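Section 3. Checks Before Operating the Hand-Held Grippers

3.1 Scope
This section applies to all operators using hand-held grippers at Zarkent table stations. Complete every check at the start of each shift and again after any change of finger pads.

3.2 Inspecting the fingers
1. Clear the space between the fingers and hold the gripper over the white tabletop.
2. Examine the pad on each finger. Compare both sides. A ragged edge, a peeled strip of covering or a hanging strand must be entered in the station log.

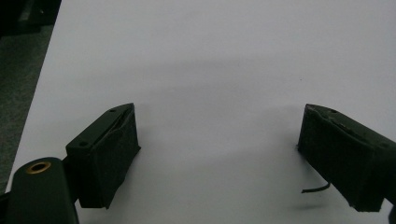
3. Do not pull or trim a hanging strand. Report it to the equipment lead, Xiaoqing Jiang, who decides whether the pad is to be replaced.
4. Replace pads in pairs. Pads may not remain in service for more than 200 sessions, whatever their condition.

CAUTION: Keep bare fingers out of the jaws while the gripper is connected.

3.3 Working position
5. Stand at the near edge of the table with one gripper in each hand.
6. Place the box on the tabletop and slide the lid back before work begins. Small items may be set beside the box.
7. Keep marker plates uncovered. Sleeves and cables must not pass in front of them.
8. Let the cables fall below the near edge of the table. 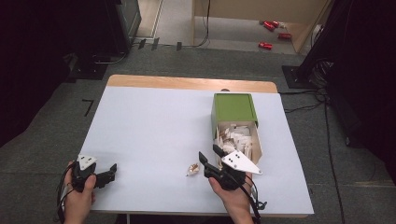

Figure 3-2. Two-handed working position, box open.

NOTE: Limit continuous work to 22 minutes, followed by a break of at least 3 minutes. Log sheets are kept for 14 months.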